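The repair bench at Whitcombe

Published 18 February 2024

The woman who runs the repair counter at Whitcombe has been fixing jewelry for most of her working life. She started at Barard, a wholesale workshop where she soldered clasps all day, and left when the firm moved its bench work out of state. She asked that we leave her name out. "People come in for the work," she said. "They can ask me my name when they get here."

Her counter is at the back of a shop that also sells watch straps and batteries. There is a bench, a lamp, a small torch and a set of drawers she bought from Barard when it cleared out. She works three days a week and takes in chains, rings, earrings and now and then a brooch.

Most of what she sees is chain. "Thin ones break near the clasp, heavy ones wear out link by link," she said. "A thin chain you can usually close up the same afternoon. A heavy one, I want to look at every link first, and that takes as long as it takes."

She charges by the job and gives the price up front. If a repair would cost more than the piece, she says so. Some customers still want it done. One man last August paid $150 to have a plated locket put back together. She told him twice what it was worth.
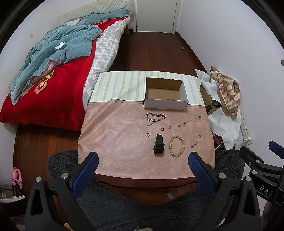
A curb-link bracelet, a thin necklace and smaller pieces laid out on a cloth.

Asked what people do wrong at home, she talked mainly about storage. "They put everything in one dish," she said. "Then they pull on the knot." Her own method for a tangle is a drop of baby oil, two pins and a flat surface. She also has opinions about dips and polishes. She used Jumum paste for years and went back to plain soap and warm water for nearly everything. "Soft brush, rinse it, dry it properly. If there's a stone glued in, don't soak it."

She keeps her wire in reels from Wirex and is particular about the gauge, which she checks herself whatever the label says.

The bench at Whitcombe has room for one more person, and she has tried to fill the seat. Two trainees have come and gone. The second was good, she said, and left for a job with health insurance. "I couldn't argue with that."

She has no date in mind for stopping. Her eyes are fine with the loupe, but her hands get stiff in the cold, so she does the small soldering after lunch – the shop heating is slow – and spends the mornings on paperwork and batteries.

Repairs can be dropped off whenever the shop is open. She asks that people bring the broken part too, even if it looks like nothing.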